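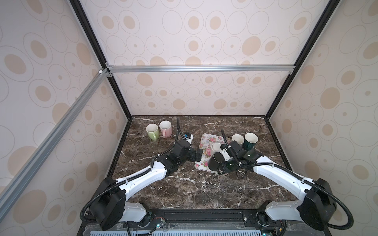

Second season, same bus

When Hinby were promoted to the second division last spring, most people in the town assumed the women's ice hockey club would not last until Christmas. The budget was the smallest in the league, the rink needed a new compressor and two of the best forwards had already agreed to leave. By the middle of February the team were fourth, and the compressor had been paid for.

Nanna Bundgaard has coached the side for six seasons. She took over when there were 11 players on the books and training started at ten at night, after the figure skaters and the old boys' league had finished. Training now starts at seven, and she says that has made more difference than any signing.

"People with jobs can't skate at ten and get up at five," she says. "We lost a whole line that way in my first year. Good players, all of them. They were tired."

The club's home rink holds 800. It has been full four times this winter, most recently for the 3-2 win over Istine, when the winning goal came off a defender's skate with less than a minute left. Jacqueline Besnard was given the goal, though she told the local radio station she had been trying to pass.

Besnard, a centre, arrived from France in September on a one-year deal. She had offers from bigger clubs but wanted ice time after a season spent mostly on the bench. She works mornings in the school kitchen and shares a flat above the chemist's with the goalkeeper, Chanida Rojanasak.

Rojanasak came to the sport late. She played football until she was 17 and first put on pads when a friend's team had no keeper for a weekend tournament. Her save percentage is the second best in the division. She still catches high shots like a footballer, with her body square behind the glove, and Bundgaard has stopped trying to change it.

Away games are the hard part. The longest trip is nine hours each way, and the club cannot afford hotels for all of them. Ruan Zulu, the equipment manager, also drives the bus. He sharpens skates in the luggage bay at service stations if the weather is dry, and keeps a notebook of who likes what hollow. The bus has been to the garage twice since the new year - once for the heater, once for the door.

Money remains tight. A ticket costs less than a cinema seat, and the shirt sponsor's contract ends with the season. The club sold 2236 raffle tickets over the winter, which covered the away travel for January and part of this month. Bundgaard would like a full-time physio. At present the players see one on Thursdays, in a room next to the boiler.

Four games are left. Hinby need two wins to be sure of a play-off place, and the first chance comes at home on Saturday. Rattana Luangrath, the captain, missed the last three matches with a bruised foot but has been back in full training and expects to start on the left.

Face-off is at four o'clock. Doors open at three.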